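Robots at Work: Who Does the Lifting Now?

Have you ever packed your own lunch? Now imagine packing 700 of them before recess!

At the Plurkulard kitchen in Pustthorpe, 17 people make school lunches every weekday. For years, one of the dullest jobs was picking up little tubs of fruit and putting them into boxes. Pick up, put down, pick up, put down. By the end of a shift, your wrists really ached.

Now a robot arm called Onyeka is learning that job. It works at a table, and it picks things up with a gripper – two black fingers that can pinch, a bit like your thumb and pointer finger.
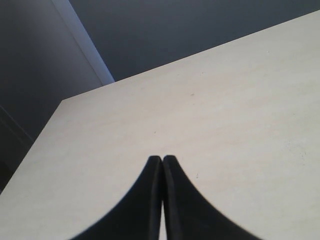
Two black fingers, nearly touching, over a pale tabletop.

Your own fingers can tell a squishy peach from a hard apple without you even thinking about it. Robots find that very tricky! A small camera near the gripper helps Onyeka work out where things are, and people teach it the rest.

One of those people is Chidubem Yusuf. He used to fill 400 boxes in a morning. These days he plans the robot's practice and checks its work.
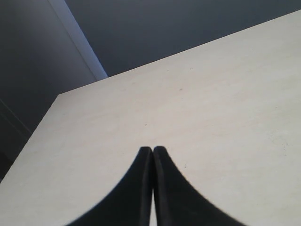 "I had to learn a whole new job," he says. "I was nervous for the first month, and then I loved it."

Not everyone felt the same way. Some workers worried there would be less for them to do, and that's a fair thing to worry about. The kitchen has promised to train anyone who wants to swap jobs, and 2 more people start their lessons in June.

Try it yourself: pick up a grape using only two pencils. How many goes did it take?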